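In Defense of Reading the Tag on a Cleaning Cloth

I have an opinion about cleaning cloths and I've been holding it in since March, when my neighbor Heather Cruickshank came over, opened my linen closet and laughed at me. She was looking at a shelf of microfiber, folded in thirds and sorted by color. "You know those are rags, right?" she said.

Well, no, Heather. A rag is a T-shirt that gave up. A microfiber cloth is a thing somebody designed, with a hem and a tag and instructions, and I think we treat them terribly.

I was as bad as anybody. I used to buy the cheap bundles, wash them with whatever was in the hamper (bath towels, mostly, which is the worst thing you can do), dry them on high and then complain that they pushed the dust around. I'd decided microfiber was a scam. Then Rogelio Saludo, who I worked with for 8 years and who keeps the cleanest car I have ever been driven in, asked me what I was washing them with. I told him. He was quiet for a bit and then asked if I put fabric softener in too. I did! I loved fabric softener!

So he made me go home and read a tag. I'm a grown woman with a mortgage and I had never once read the tag on a cleaning cloth. I'd cut most of them off, in fact, so I had to dig through the pile under the sink to find one that still had it. 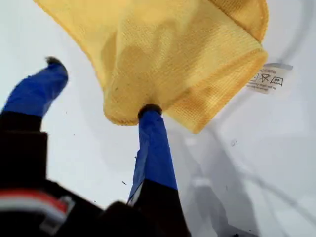 The trouble is that the tags are written for people who already know what they say. Little tubs, little triangles, little squares with circles in them, half of them crossed out. If you grew up with American washing machines, a tub with a 40 in it looks like a soup order. It's Celsius, and it comes out to a little over 100 Fahrenheit, so plain warm water. A crossed-out triangle means no bleach. A crossed-out square with a circle inside means keep it out of the dryer. I had been doing pretty much everything the pictures told me to skip, and then I'd blamed the cloth.

Now, I know the argument on the other side, because Heather made it standing right there in my hallway. They're cheap. You can get a pack of 42 for less than a decent lunch, so use them up and toss them and get on with your life. And I do understand that. She has three kids and a dog the size of a loveseat, and she is not going to stand over a laundry basket with a magnifying glass.

But cheap is how I ended up with 60 of the things and not one that would clean a mirror. I'd buy another pack every time the old ones went stiff, and the old ones never left. They just moved to the garage. I got rid of most of them last spring and bought eight good ones from a little brand called Plellar, thick ones with a proper stitched edge, and I'm still using all eight.

My system isn't much work, either. Yellow is for dusting, blue is for glass, green is for the bathroom and never, ever leaves the bathroom. They get their own small load in warm water with a little plain detergent, and then I hang them over the shower rod - not glamorous, I know, but they're dry by morning. No softener. I miss the smell, I'll admit it.

I'd like the companies to meet us halfway, though. Print the words on there! "Wash warm, no softener" would fit in the same space as all those hieroglyphics, and in letters a person over forty could read. And please quit sewing the tag on so it scratches the thing you're polishing. Put it on with a few loose stitches so we can snip it off and tape it inside the cabinet door, where mine lives now.

Heather borrowed two of my blue ones for her windows, by the way. I wrote the washing instructions on a sticky note for her and I want them back.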